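Pralmont Key Box for Rental Homes and Open Houses

The Pralmont is a small lock box for agents and landlords who show homes every day. It hangs on a door handle or a railing, and the code can be changed in less than a minute. It holds up to 16 house keys.
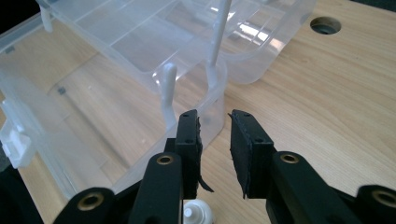

Each box comes with one shackle, two code cards and a set of blank key tags. The tags are small, so keep the spare ones together in the office – a clear plastic container like the one on the table is good for it. Orders above 400 boxes are shipped on pallets. For agency prices, please write to Sharada Subramaniam at Prernine.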